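Casual help wanted, fridge and bench room, Jisbridge

Posted 16 Nov 2020

Need a couple of people to help look after our shared work room. Short notice, sorry. We've let it get away from us and would like it sorted before the new year.

What it is: small room, white walls, big window down one side, wooden tables. Tidying mostly. Cables into some kind of order, bottles and personal bits off the tables, monitors wiped down. Then the little fridges. Open, empty, clean the shelves, check the door seals, write down what was in them. Not hard but it has to be done properly, and the same way every time.

Hours: 2 shifts a week, mornings preferred. Each shift is around 13 items on the checklist, some take a minute, the fridges take longer. Twenty dollars an hour to start, paid fortnightly thru Stinomico payroll.

You'd suit if you
- turn up when you say
- can lift a small bench fridge with someone on the other end
- don't unplug things without asking. Really. Ask first
- are ok working next to people who are busy at the same tables
- can read and fill in a form

No experience needed. Cleaning, kitchen or storeroom work a plus. Students fine, retired fine, job shares fine. Closed shoes please, we supply gloves and cloths.

Not included: floors and windows, Koech contractors do those. Rubbish goes to the bins out back, key is on the hook by the door. Parking on the Istero side only, the front spots get ticketed.

To apply: a few lines about yourself and which mornings you can do, no resume neccessary. Drop it at the front desk or ring extension 1660 and leave a message. We'll ring back, might take a few days. First in gets first pick of mornings.

The room, on a working day:

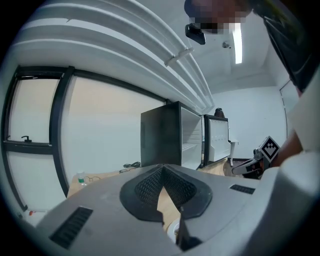
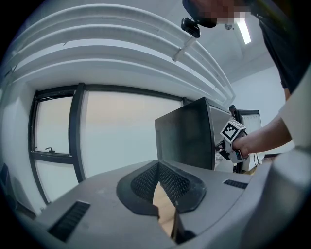

Comments (1)

Dee: I did this back in August, good little job. Bring your own labels for the cables, the ones in the drawer don't stick. And is it still alright to swap mornings if both people agree? That was the only reason I could manage it with school drop-off.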